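Section 9: Zipper Pouch Task (Fluvia two-arm bench)

Read Section 8 first. Both arms must be homed and the table wiped down before a team starts.

1. Load the paper into a clear pouch with a red zipper and close it.
2. Lay the pouch flat on the table at an angle, with one end of the zipper toward the arms.
3. Bring the left gripper down on the top corner, just inside the edge.
4. Bring the right gripper in beside it, on the upper edge. 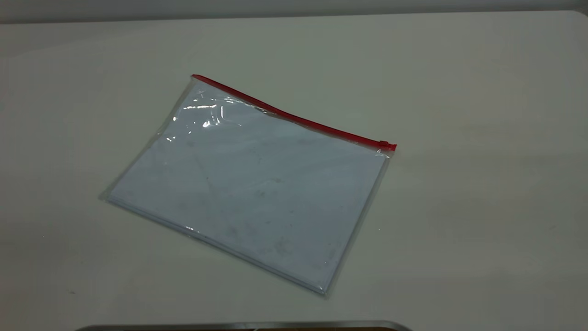
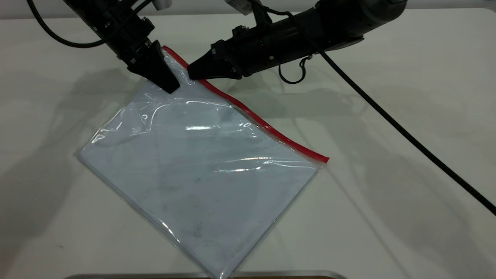

5. Set the grip force to 11 and save the pose under your team name.
6. Run the Closiseck script at slow speed. Each attempt times out after 88 seconds.
7. Log the result on the Mancuso sheet before resetting – failed attempts count too.

Note: Glare on the plastic can confuse the vision step. If the script loses the zipper, turn the pouch slightly and start again from step 3.

Caution: Keep hands off the table while the arms are powered. One student stays at the stop button for the whole run.

Caution: Do not let the cables get under the pouch. Pause the arms and move the cable by hand.

Replacement pouches are in the Jaltia club cabinet. Retire a pouch after 200 attempts or when a seam splits.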